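Renano 3 review: a planner that would like you to trust it
September 2025

Renano is sold as a grasp planning and perception package for people who already own an arm and a gripper and don't want to write the middle part themselves. You feed it demonstrations, it builds a policy, and a planner on top decides what to pick and in what order. Version 3 adds a "soft goods" mode. I've spent 18 days with it, and soft goods are where I've been burned before, so I went there first.

Demonstrations on a checked tablecloth, with plush and knitted things to pick up:
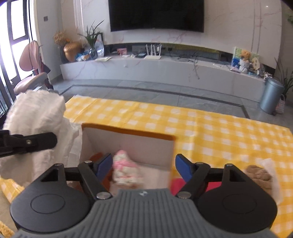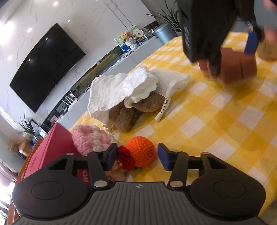

Setup is decent. The installer found my calibration files, complained about one of them, and was right to complain. The demonstration viewer is the best thing in the package: you scrub through an episode, see finger opening plotted against time, and cut the dull parts with two keys. I'd pay for that alone if they sold it alone, and they don't.

Now the perception. The sales page says it "understands deformable objects." What it does is draw a mask around anything that looks like one thing and hand the planner a center point. For a crocheted ball that's fine, because a ball has a sensible center. For a crumpled cloth lying on top of a plush toy, the mask kept swallowing both, and the planner then aimed at a spot that belonged to neither. You can split masks by hand in the viewer. The corrections are saved, but they only count after a full retrain, a detail I found in the release notes and nowhere else.

Checked patterns are a known headache for depth from stereo matching, and I expected trouble. It was milder than I feared. There's a filter called Flat Prior that assumes one tabletop and snaps the noise down to it. Good on an open table. Inside a cardboard box it is a nuisance – the floor of the box and the table aren't the same height, and the filter doesn't care. Turn it off per region if you use bins.

The control side is plain and I have few complaints. Grip closing is position-based with a slowdown near contact. There's a force limit, set in unlabeled units from 0 to 200, and the manual suggests you "tune to taste." I'd like newtons, please.

Planning is where I lost patience. Replanning after a missed grasp takes 3 seconds on my machine, and the default is to try the same grasp again. You can change this in a config file, not in the interface. Cokham's planner is uglier and costs more, but it moves on to another object without being told.

Would I buy it? For rigid parts on a flat surface, maybe, if the viewer saves you as many hours as it saved me. For soft goods I'd wait for another release, and I'd ask for a trial on your own objects before paying.

Comments

Angharad Meredith: The retry default is easier to live with if you set the retry count to zero and let your own script choose the next target. We've run it like that since version 2. I agree about the masks, though I think you're a bit hard on Flat Prior. Give it a separate plane for each bin and it behaves. The option is in the region editor, under Advanced, and yes, it should be somewhere better.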